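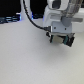

La media de mi instituto ha salido más baja que la del Cluvden y en casa llevamos todo el verano con el mismo tema, así que vengo a pediros opinión. He acabado primero de bachillerato en el Flelluren, de ciencias, con un 7,8 que me costó lo suyo, y mis padres quieren que haga segundo en el Cluvden porque en su web sale que sus alumnos sacan casi un punto más de media en el examen de acceso. Yo no lo tengo nada claro. Mis padres hablan de la media como si fuera conmigo de serie, enchufada igual que el cable negro ese a la placa gris del brazo, y yo no veo que por sentarme en otra clase me vaya a subir la nota sola. Encima son 3.000 euros de curso, que no nos sobran. ¿Alguien ha cambiado de centro justo en segundo? ¿Os arrepentisteis? ¡Gracias a quien lea todo el tocho!

tizaverde, 30/08/2020

marga_optativas respondió:
Hola, tizaverde. Yo cambié en segundo (al revés que tú, de privado a público) y lo peor fueron los dos primeros meses. No por las clases, que eran parecidas, sino porque no sabía cómo corregía cada profesor. En mi centro de antes la de Lengua te perdonaba el comentario si la estructura estaba bien, y en el nuevo me calcaron un 4 con un comentario igualito. Para Navidad ya le había pillado el punto, pero la primera evaluación me la comí con patatas. Si vas con un 7,8 y necesitas subirlo, yo eso lo pensaría mucho. ¿Qué quieres estudiar?

tizaverde respondió:
Fisioterapia, o Enfermería si no llego. Por eso me miro tanto las décimas, jajaja.

pupitre_cojo respondió:
Pues yo me iría al Cluvden sin pensarlo. Mi hermano hizo allí los dos años y salió con un 9,1, y te digo que en la ESO era de seises pelados. Te meten simulacros cada dos por tres, te ponen al día con los tiempos y el día del examen vas como si fueras a comprar el pan. En el Flelluren (también fui, ojo, no hablo de oídas) llegábamos a mayo sin acabar el temario de Química. La media no sale de la nada.

dosdecimales respondió:
A ver, pupitre, que eso de "la media no sale de la nada" tiene truco. ¿Cuántos alumnos presenta el Cluvden? El año pasado, 24. ¿Y el Flelluren? 165. Si a un centro con 24 alumnos le quitas los dos que van peor, la media te da un salto que no veas, y en el Cluvden hay gente que en abril se cambia "voluntariamente" a otro sitio. Lo digo porque le pasó a una de mi pandilla: le recomendaron muy amablemente repetir. Ella no se presentó con ellos y en la media, claro, no salía.
Y luego está que las dos webs no cuentan lo mismo. Una da la fase general y la otra mete la voluntaria, donde solo se presenta quien quiere subir nota. Comparar eso es mezclar churras con merinas.

pupitre_cojo respondió:
Lo de que echan a gente en abril lo dice todo el mundo y luego siempre es "una de mi pandilla". En la clase de mi hermano se presentaron todos.

dosdecimales respondió:
Y me alegro por su clase. En la de mi amiga, no. Las dos cosas pueden ser verdad, que son años distintos.

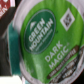 Green Mountain, tapa verde lima

marga_optativas respondió:
Venga, haya paz. tizaverde, yo pediría tres cosas a los dos centros antes de decidir, y si te ponen pegas ya sabes algo: las notas por asignatura (la global te da igual, tú quieres Biología y Química), cuántos empezaron segundo y cuántos se presentaron, y la diferencia entre la nota de bachillerato y la del examen. Esta última es la que más me interesa a mí. Hay sitios donde ponen unos nueves preciosos en el expediente y luego en el examen se caen dos puntos, y otros que te aprietan todo el curso y luego clavas la misma nota o mejor.

tizaverde respondió:
Lo del expediente no lo había pensado, ¡qué bueno! He escrito a la jefa de estudios del Flelluren y me ha mandado las notas por asignatura en la misma tarde. En Biología estamos por encima de lo que yo creía y en Química estamos fatal, la verdad, ahí pupitre tiene razón. Del Cluvden me han contestado que me lo enseñan en persona si concierto una visita. A mi padre le parece normal y a mí me huele raro, pero igual soy yo que ya estoy a la defensiva.

abuelo_del_logaritmo respondió:
Soy profesor de Matemáticas jubilado y me paso por aquí de vez en cuando. Lo de la visita no tiene por qué oler a nada, muchos centros lo hacen así y es puro comercial. Ve y pregunta. Lo que sí te diría es que en Química el problema se arregla fuera de la clase más fácilmente que otros: formulación, ajustar reacciones y hacer exámenes de otros años hasta aburrirte. El cuaderno de problemas de Hamann, el gordo, está muy bien, aunque las soluciones del tema de equilibrio traen alguna errata. Con seis horas a la semana bien echadas te pones donde quieras.

pupitre_cojo respondió:
¿Seis horas a la semana solo de Química? ¿Y las otras asignaturas cuándo las estudia, durmiendo?

abuelo_del_logaritmo respondió:
Las seis horas incluyen las de clase, hombre. En casa le quedan dos tardes.

pupitre_cojo respondió:
Ah, vale. Así sí. Retiro el cabreo.

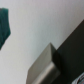
Pared clara y, a la izquierda, verde oscuro

lunes_nunca respondió:
Yo voy a llevar la contraria a todos, que para eso están los foros. Me parece que estáis hablando de décimas y os dejáis lo de estar a gusto. Yo me cambié por la nota, a un centro buenísimo, y estuve un año comiendo sola y contando los días. Subí tres décimas. Entré en lo que quería, sí, pero habría entrado igual con la nota que tenía. ¿Tú en el Flelluren estás bien? ¿Tienes con quién estudiar? Porque a mí en primero me salvaba una compañera que me explicaba Física por teléfono y eso en el sitio nuevo no lo tuve.

tizaverde respondió:
Pues sí, estoy muy bien, tengo un grupito de cuatro que nos preguntamos los temas antes de cada examen. Es lo que más pena me da. En casa no lo digo mucho porque suena a que me quiero quedar por las amigas, y un poco también es eso, claro.

dosdecimales respondió:
Que te preguntéis los temas vale más que media docena de simulacros. Dilo en casa tal cual.

marga_optativas respondió:
+1. Y si al final te quedas, mira Clurkus para Química. Tienes exámenes resueltos por bloques y puedes filtrar por los temas que flojeas. La versión gratis te llega de sobra, yo no pagué nunca.

pupitre_cojo respondió:
Clurkus me parece un rollo, la corrección es automática y te da por mala una respuesta porque has puesto coma donde quería punto. Donde esté un profesor que te tache las cosas en rojo...

marga_optativas respondió:
Eso de la coma es verdad, da mucha rabia. Se le coge el tranquillo.
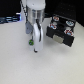

Jörg Teuber

Llego al hilo porque mi hija está en la misma situación, pero yo lo veo desde el lado del que paga. Estuvimos en la visita del Cluvden y enseñan las notas por asignatura sin problema, en papel y para mirarlas allí. Pregunté cuántos habían empezado segundo y no lo tenían a mano; me lo mandaron luego por correo y faltaban dos alumnos entre los que empezaron y los que se presentaron. No sé si es mucho o poco, en un grupo tan pequeño a mí me pareció bastante. También pregunté hasta cuándo se puede uno echar atrás y la matrícula no se devuelve pasado octubre. Esto último, tizaverde, díselo a tus padres, que no viene en el folleto.
Nosotros la hemos dejado en su instituto. Mi mujer habría preferido el otro, así que no os creáis que en casa fue unánime.

dosdecimales respondió:
Gracias por el dato, Jörg. Dos en un grupo así mueven la media, seguro.

pupitre_cojo respondió:
O se fueron a vivir a otro sitio, que también pasa. Pero vale, preguntaría yo también.

tizaverde respondió:
¡Mil gracias a todos, de verdad! Hemos hablado hoy después de comer, con las notas de Biología y Química impresas y todo. De momento hemos quedado en que voy a la visita con mi madre y, si no nos convence, me quedo en el Flelluren con el Hamann y dos tardes de Química. Mi padre sigue con la media en la boca, pero lo de la matrícula le ha hecho torcer el gesto. Por cierto, abuelo, ¿qué edición del cuaderno es la de las erratas? Es que he visto uno de segunda mano y no sé si es ese.

abuelo_del_logaritmo respondió:
La de tapa blanda. Si te lo dejan barato, cógelo igual y comprueba a mano los ejercicios de equilibrio.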